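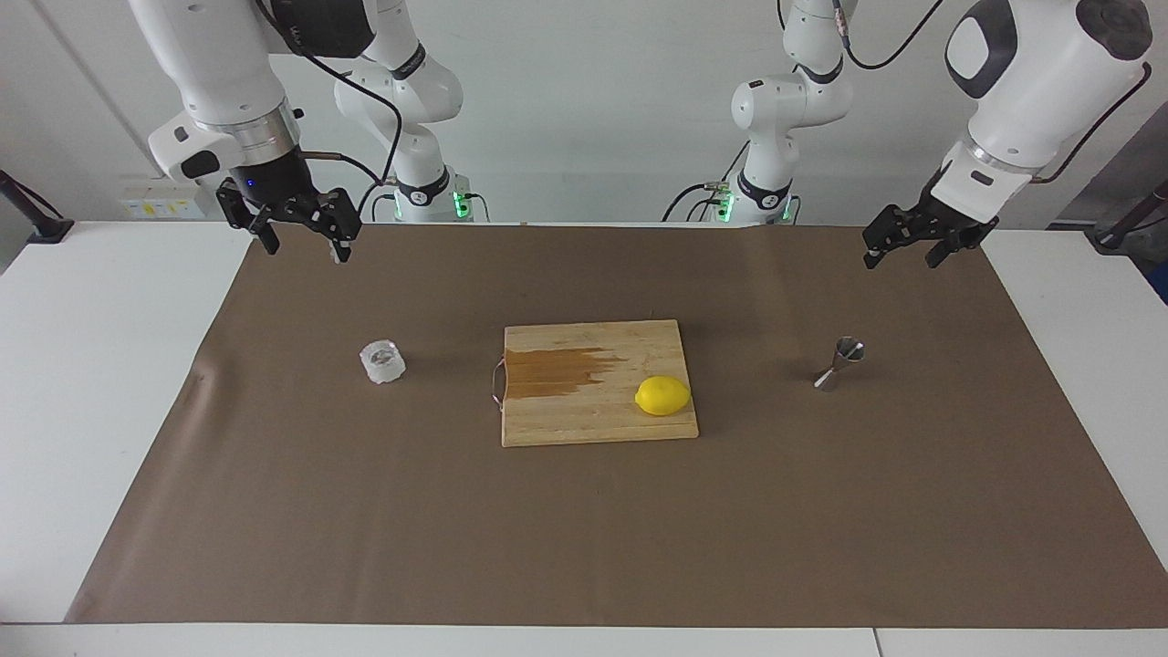 Stistitz Residents Plan Peaceful March Over Police Custody Rules

FOR IMMEDIATE RELEASE

STISTITZ - Friday, July 26, 2024 - The Salehi Civil Rights Network will hold a march through downtown Stistitz this Sunday to call for an independent review of how people are treated in the city jail. The march starts at 2 p.m. at Dravholm Park and ends on the steps of City Hall.

The network has asked the city to release its written rules on medical checks for people in custody. A petition making the same request was handed to the city clerk this week with 544 signatures.

"We want the rules out where people can read them," said Rostam Sharifi, who chairs the network. "Families call us asking what is supposed to happen when someone in a cell gets sick. Right now we can't tell them."

The city has granted a permit for the march. Pikia Street will be closed to cars between 1 p.m. and 5 p.m., and the Route 9 bus will stop on Mill Avenue during those hours. Drivers should use the north bridge.
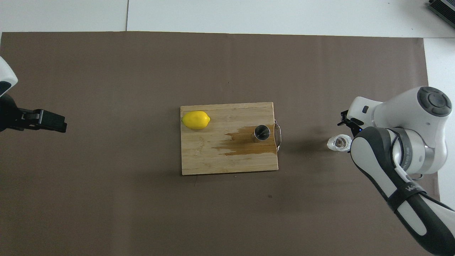 The network has trained 55 marshals to walk with the crowd. They will wear yellow vests and can direct people to water, first aid and the nearest exit from the route. Marchers are asked to stay on the permitted streets and to leave glass bottles at home. Signs are welcome - please do not mount them on metal poles.

Speeches at City Hall will begin at 3:30 p.m. Speakers include Sharifi and Afshin Zarei, a public defender who has represented clients held at the jail.

"A review should look at staffing, training and the overnight logs," Zarei said. "It should be done by someone from outside the department, and the findings should be public."

The network is also asking the city council to put the review to a vote before the end of November. Council members have not set a date.

Reporters who plan to attend can check in at the press table at the east gate of Dravholm Park from 1:15 p.m. Interviews with speakers can be arranged there, or before the march through the network's office at 101 Pikia Street.

###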